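Failure Analysis Technician, Robotic Bin Picking (contract)
Javbridge test lab, Zistora

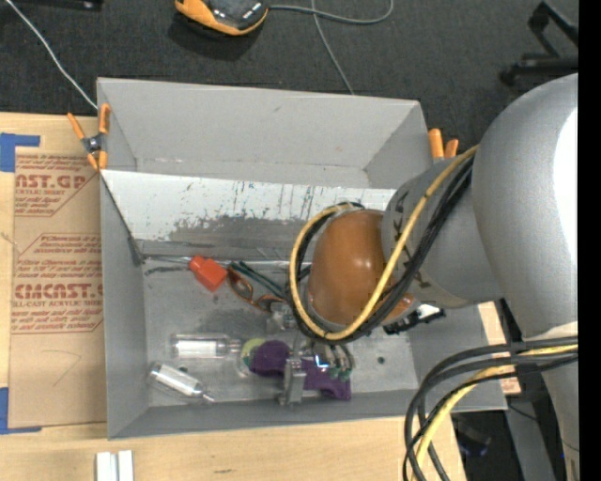 Picking cell at Javbridge, mixed-item bin.

Zelolar is hiring one technician to work on a recurring fault in its picking cells. In January a cable on one arm snagged on the wrist joint during a rotation and pulled out of its connector. The gripper lost signal and dropped its load. The arm did not stop until the operator pressed the emergency stop. A log review found 19 similar signal dropouts in about 2,000 picks. The cause has not been confirmed.

Duties
Reproduce the fault at reduced speed and record joint angles at each dropout.
Inspect and reroute cables on 3 arms; document slack and bend radius.
Test the stop response after loss of gripper signal.
Write up each failure the same shift, including the ones that clear by themselves.

Requirements
Two years of hands-on work with industrial or research arms.
Able to read wiring diagrams and crimp connectors.
Lockout training — current, or completed before the first shift.

Shifts start at 7:00 a.m. The contract runs 200 hours and may be extended if the fault is still open. Nobody enters the cell with the arm powered, and this applies to contractors.

Send a resume and one failure report you have written, with client details removed, to the Bhat hiring desk, which handles applications for Zelolar.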